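Projektbericht: Ordnung in der grauen Kiste
Wahlpflichtfach Lagerung und Materialfluss, Gruppe 4
Verfasst von Solène Bailly

Also, als wir im Januar die Themenliste bekommen haben, waren die schicken Sachen natürlich schon weg. Übrig war "Sortierung von Mischware in Großbehältern", und ich gebe zu, dass ich erst mal gestöhnt habe. Mischware heißt bei uns nämlich: alles, was kein eigenes Fach hat. Aleksi Tikkanen fand das Thema dagegen sofort super (er räumt auch zu Hause freiwillig die Schubladen um), und so sind wir dabei geblieben.

Unsere Frage war ziemlich einfach. Wie muss man kleine Haushaltsartikel in einen großen Behälter legen, damit man sie schnell wiederfindet und heil wieder herausbekommt? Dafür hat uns die Firma Allent Artikel aus Rückläufern überlassen, ungefähr 200 Teile in allen möglichen Formen. Flaschen, Dosen, Tuben, Schachteln, dazu allerlei Kram, bei dem wir bis zum Schluss nicht wussten, wozu er gut sein soll. Betreut hat uns Hilkka Tuominen, bei der wir uns alle zwei Wochen melden mussten.

Die ersten Versuche

Angefangen haben wir mit dem Naheliegenden, also alles rein und gucken. Das ging genau so lange gut, bis wir etwas Bestimmtes suchen sollten. Durchsichtige Verpackungen waren am schlimmsten! Auf grauem Boden übersieht man die glatt, vor allem wenn oben das Licht draufknallt und alles glänzt. Metallteile haben ein ähnliches Problem, die spiegeln und sehen dann je nach Blickwinkel völlig anders aus. Farbige Sachen dagegen findet man sofort. Klingt banal, hat uns aber im zweiten Durchgang richtig weitergeholfen, weil wir dann immer etwas Buntes neben etwas Durchsichtiges gelegt haben — quasi als Merkhilfe.

Danach haben wir 16 Legemuster ausprobiert und bei jedem die Suchzeit gestoppt. Kenneth Maglaya hat die Tabelle dafür gebaut, die liegt im Anhang. Am besten schnitten die Muster ab, bei denen zwischen den Teilen etwa eine Handbreit Platz blieb. Eng gepackt passt zwar mehr hinein, aber man stößt beim Greifen ständig an den Nachbarn, und dann kippt der nächste gleich mit um. Flache Sachen direkt an der Wand waren auch keine gute Idee, weil man mit den Fingern nicht darunterkommt.

Der Behälter selbst

Über die Kiste haben wir am Anfang gar nicht nachgedacht, und das war ein Fehler. Schräge Wände sehen praktisch aus, nur rutscht alles Runde, das man an den Rand legt, wieder Richtung Mitte. Nach dem dritten Mal haben wir runde Teile nur noch hingelegt und den Rand frei gelassen.

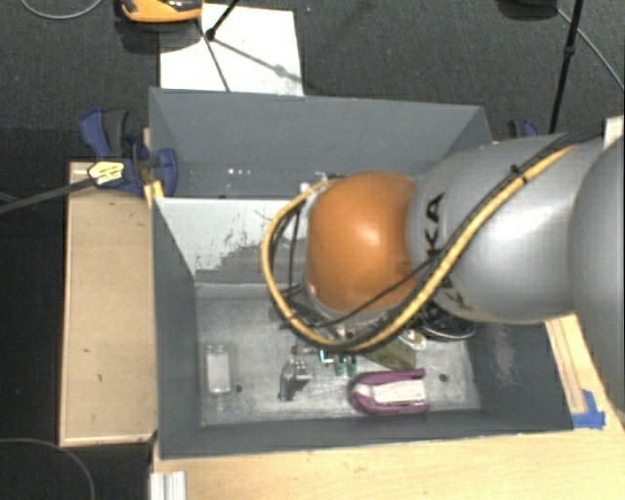 Ein eigenes Kapitel wäre eigentlich die Oberfläche wert gewesen. Wo die Beschichtung abgewetzt ist, entstehen helle und dunkle Flecken, und beim schnellen Hinschauen hält man so einen Fleck schon mal für ein flaches Teil. Mir ist das öfter passiert, als ich hier zugeben möchte. Saimi Toivonen hat vorgeschlagen, eine einfarbige Matte hineinzulegen. Wir haben das mit einem Reststück von Rinov probiert und die Matte lag auch prima, allerdings haben leichte Schachteln darauf so gehaftet, dass man sie kaum noch verschieben konnte. Für Flaschen wiederum war genau das angenehm.

Was wir anders machen würden

Vor allem früher mit dem Trennblech arbeiten. Mit einer Unterteilung sucht man nur noch in einem Teil des Behälters, und das hat bei uns mehr gebracht als jedes ausgetüftelte Muster. Außerdem würden wir die Artikel vorher nach Glanz sortieren und nicht nach Größe — darauf sind wir erst in der letzten Woche gekommen, da war für eine komplette neue Messreihe keine Zeit mehr. Die Rohdaten und die Skizzen aller Legemuster haben wir bei Frau Tuominen abgegeben, wer daran weitermachen will, kann sie dort bekommen.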